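Two-arm sorting project: arms block each other over the bins, how to split the table?

Posted 16 June 2018 by Lenka Koubek

Our student team is building a produce sorting cell for the Ferkatcombe class project. Two arms share one black table, plastic play food goes into bins at the back, and each arm runs its own pick list. The rule is one kind of item per bin.

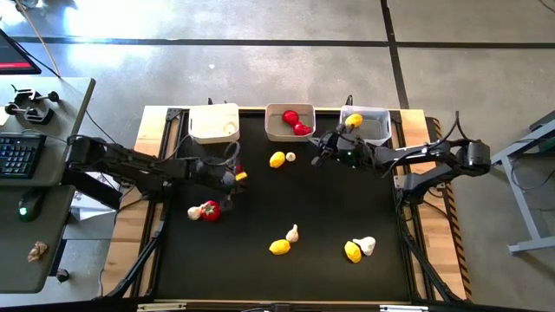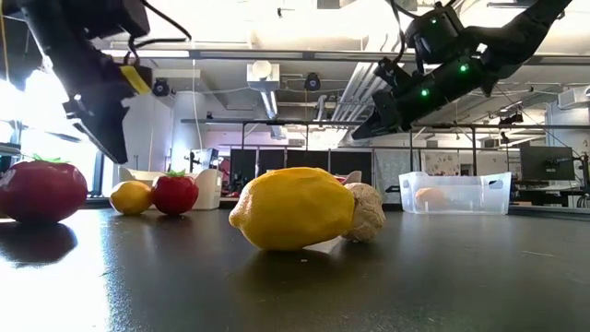

Each arm works fine alone. With both running, one will often stop short of a bin while the other is still over it, and then both sit there until the timeout. In our last test of 100 picks, 7 ended that way. The planner treats the other arm as a static obstacle at the pose it had when planning started. I tried a line down the middle of the table, left arm on the left half and right arm on the right half, but then neither one can serve all the bins.

Second problem: the lemons. The grasp point comes from the center of the bounding box, and when a lemon and a garlic bulb are close together the detector sometimes merges them into one box. The fingers then close on the gap. Is there a standard way to handle either of these? Grading is in August and we can't change the hardware.

Lefteris Karamanlidis

Split the bins, leave the table shared. Put a lock on the airspace above the bin row. An arm has to hold the lock before it crosses into that zone and it releases the lock only after it has retracted past the zone boundary, not when the gripper opens. Releasing on gripper open is the usual mistake. The second arm gets its path planned while the first is still holding, but it waits at a fixed pose outside the zone.

Three things to check:
- The waiting pose must be clear of the other arm's exit path. Test this with the arms at low speed.
- Replan when the lock is granted. The plan you made earlier used an old pose.
- Never let an arm wait for the lock while it holds a lock on something else. If you add a second zone for the middle of the table, always request the two in the same order.

You will lose some cycle time. We had the same layout in our course and went from 885 seconds to a bit more for a full run, with no timeouts, and the grader only cared about the second part.

Birdie Villanueva

just slow one arm down, worked for us

Latrice Abernathy

Slowing one arm only changes when they meet. I would go with the lock.

On the merged boxes: stop using the box center. If you have depth, segment the points above the table plane and cluster them by distance, then split any cluster that is too long for a single item. Garlic and lemon also separate easily by color, so a saturation threshold inside the box may be enough without retraining anything. Compute the centroid per segment and take the grasp axis across the short side. For a lemon on its side this keeps the fingers off the pointed ends, where ours used to roll out.

If two segments are closer than a finger width, skip both and come back after the rest of the table is done. If they are still touching at that point, push one sideways with closed fingers - 2 cm was enough in our case - and take a new frame before you pick. Also log the crop for every failed grasp. Otherwise you can't tell a detector error from a calibration error, and they need different fixes.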